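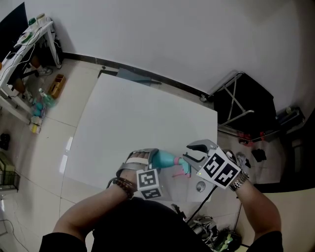

Spray bottle task at the white table: wearable gripper on the left hand, hand-held gripper in the right.

Pestasis bench planning README

Last edited 11/06/2019 by Perihan Sönmez

Hi, and welcome to the folder. If you came for the recordings, they have their own README one level up, written by Sinan Ağca, and it's far tidier than this one. What I keep in here is the buying side of Pestasis: what one collection bench needs, what we paid, what I'd order first if I had to do it over, and the sheets we used to plan the second bench at Unddale. Amerley Mensah asked me to write it down after she tried to price a bench from my old purchase orders and ended up with two budgets for tables and none for cables. Fair enough!

I'm going to write it the way I'd explain it over coffee, so if you want only the numbers, open bench_costs.csv and skip the rest of me.

What's in the folder

bench_costs.csv: one row per thing bought for the Larnville bench, with the price as invoiced, shipping on its own line, and a note column I got a bit carried away with
unddale_plan.csv: the same columns for the second bench, with quotes where the invoices would go
spares.csv: everything we replaced or should have had a spare of
props.csv: household objects used in tasks, with a column for whether we can still buy the same one
lead_times.txt: how long things took to arrive, in plain sentences (sorry, I never made it a table)
quotes/: scanned quotes, named by supplier and part
old/: earlier versions of all of this, please don't plan from these

What "a bench" means in these files

When I say bench I mean one spot where one person can stand and record. That's a table, a gripper for each hand, the markers that go on the grippers, a head camera, whatever the cables plug into, a chair, somewhere to put props between takes, and the props. It doesn't include the computer the files end up on, which comes out of a different budget and which Sinan guards like a dragon. It also doesn't include anybody's time. I tried adding hours once and it turned into a fight about whose hours, so I took them out again.

Our two hands don't use the same device. The left one is worn, with a strap across the back of the fingers, and the right one is held. They're bought and repaired separately, so they get separate rows everywhere. If you merge them into "grippers, pair" your spares list will be wrong within a month. Ask me how I know.

The numbers

The Larnville bench came to 2143 dollars, shipping included, tax not. I'm giving you the whole thing as one figure up front since that's what everybody asks for, but please look at the rows before you paste it into a proposal. The table was a good buy and you may not find one like it. The folding chair was already in the building and is entered at zero. The prop line looks tiny and will grow on you like mold.

The line that surprised me most was marker printing and mounting. We paid 124 for a full set, including the reprints, and I had budgeted next to nothing for it. In my head it was "print some squares." What you want is squares that are flat, stiff, matte and exactly the size the tracking software thinks they are, on a cube that doesn't wobble. The first set we did on the office printer and stuck down with glue, and the corners lifted. The second set we had made properly by Demirtaş, Melahat Demirtaş's print and fixture shop, and those are the ones I'd budget for from day one. If money is tight, cut something else.

Buying order

I'd buy in this order, and I feel pretty strongly about the top of the list.

First, the table. Everything else gets measured against it: cable length, camera height, how far a person has to lean. Get one you can walk around. A big square top gives you room for both hands and an object in the middle, with space left over for the stuff you forgot to clear away. Ours is glossy white and it shows reflections of the lights, so for Unddale I've asked for a matte top and put the glossy one down as the fallback. It's a small price difference in the quotes I have, and I'd rather spend it there than spend it on filters and fiddling with lamps. If you already own a glossy table, don't rush out and replace it. Try a few takes, have whoever runs your tracking look at them, then decide.

Second, the grippers, ordered together but with the hand-held one chased harder. It has the longer lead time of the two and it's the one that had to go back to the supplier. Put the chasing in somebody's calendar!

Third, markers and mounts, which can be made while you wait for the grippers as long as you have the drawings. Get the drawings before you pay the deposit. I didn't, and we waited on a PDF.

Fourth, cables and cable management, and I'm begging you to treat this as its own budget line. More on that below.

Last, the props. Buy them late, when the task list has settled down. We bought early and have a box of lovely things that no task uses.

Cables, my favorite topic

The hand-held gripper is on a cable, so whoever's recording is on a leash. In planning terms that means three purchases people forget: a cable long enough to go off the table edge and down without pulling, something to hold it off the floor where people walk, and a spare of the exact same cable. Not a similar cable. Müzeyyen Altıntaş, who ran most of our sessions, lost an afternoon to a similar cable.

I had cable covers in the first draft of the budget and took them out to make the total look nicer. I've put them back for Unddale. If your approver asks what they're for, invite your approver to come and walk around the bench while somebody's recording.

Also leave money for plain boring storage. Props want to live on the floor if you let them, along with their packaging, and then the floor is in your recordings and you're stepping over a wire rack to get to the desk. A cheap shelf and a couple of lidded bins would do it. They're in unddale_plan.csv under "furniture" and I'll be grumpy if they get cut.

Props

The props are normal household things, spray bottles and so on, and you'd think they'd need no planning at all. They need some. Labels get redesigned, colors get dropped, and the next bottle has a different trigger. If a task depends on an object, buy its twin on the same day and write down where you got it. Color is worth thinking about too. A turquoise bottle on a white table is easy to find at a glance, and so is something pink, and that made life easier for whoever was checking the takes. If you want harder objects (clear, white, shiny), plan for them on purpose and give them their own rows.

props.csv has 26 rows at the moment. The column "twin" says yes or no, and yes, I know there are too many no's.

Spares

My rule of thumb, which Sinan disputes: one spare strap for every person who records regularly, one spare of each cable, one full spare marker set, and no spare grippers. The straps get sweaty and people like having their own. A whole spare gripper would be nice, but it would swallow a big chunk of the bench and I'd sooner put that money toward the next bench. Sinan's view is that a bench with a dead gripper is just a table. We've agreed to share one spare between Larnville and Unddale and see who's right.

Things to ask before you sign

I keep these on a sticky note, so here they are off the sticky note.

Does the quote include mounts, or only the gripper?
Who pays shipping if it goes back?
Can you buy the strap on its own?
What's the cable, exactly, and who else sells it?
Is the price good past the end of May?
Can the fingers be swapped by us or only by the supplier?

That last one matters more than it sounds. Fingers get scuffed, people want a different shape for a different task, and if it has to travel every time you'll stop bothering.

Where Unddale stands

Four quotes are in and filed under quotes/. The table and the shelf are approved. The grippers are waiting on a signature. Amerley has the room, which has more wall outlets than Larnville's, and that lets us drop one extension lead from the list (small joys). Still open: whether we get the same head camera or wait for the newer one. I lean toward the same. Two benches that match are easier to keep in spares, and we already know how long the mount takes to ship. If you have an opinion, put it in the note column in unddale_plan.csv with your initials, and please don't email it to me, I will lose it.

Known problems with these files

Prices are what we paid and they're going stale as you read this. Shipping on the marker reprints got lumped into one invoice and I split it by guesswork. The folding chair at zero makes the furniture line look better than it should. lead_times.txt mixes working days and calendar days in places, and I've marked the ones I'm sure of. One row in spares.csv just says "the black one" and Müzeyyen and I no longer agree on what it was. I've left it in.

Changing things

Edit the csv files directly, keep the column names, and put your initials in the last column. If you replace a quote, move the old one to old/ so we can see which way prices went. Questions about money go to me, questions about recordings go to Sinan, and anything about marker sizes goes to Melahat at the shop, who prefers a phone call.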